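Why I've gone off the paperless office

Every June somebody at work decides we should get organised, and every June I am told it will take an afternoon. This year it was Chaltu Abera's turn. She had read something about clearing your desk to clear your head, and she had a plan with colours in it. I have seen plans with colours in them before.

The plan was file boxes. Blue for anything with a signature on it, and everything else to be scanned and shredded. I asked who would be doing the scanning and got a rather long silence. We have 700 loose sheets from the Dovness job alone, and the scanner sulks if you feed it more than 2 at a time.

Then there's the cupboard question. Majdi Fakhoury is very keen on low cabinets with doors, on the grounds that you can't see the mess. I'd say that is exactly what's wrong with them. Open shelves at least shame you into tidying up. He says the pale wood looks calm. It looks like every other office to me, and it goes with the grey carpet only in the sense that everything does. 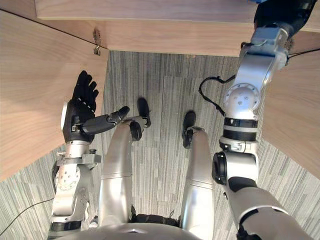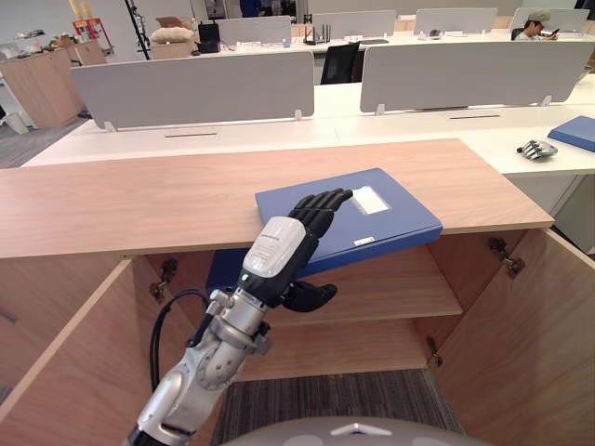
Pale wood and stripy grey carpet in both; the blue file box is on top of the cabinet in the second.

I will admit the boxes themselves are decent. They're thick enough to take a proper wodge of paper and there's a label window on the lid, though a label is only as good as the person writing it. The last lot we had were marked "Misc", "Misc 2" and, my favourite, "Drutero (not really)".

What I don't believe is that we'll keep it up. Chaltu wants everything from the Ševčík account boxed by the end of the month, and there are 400 pages of that, half of them stapled to the wrong other half. I've offered to do the labels. Majdi has offered to choose where the next cabinet goes.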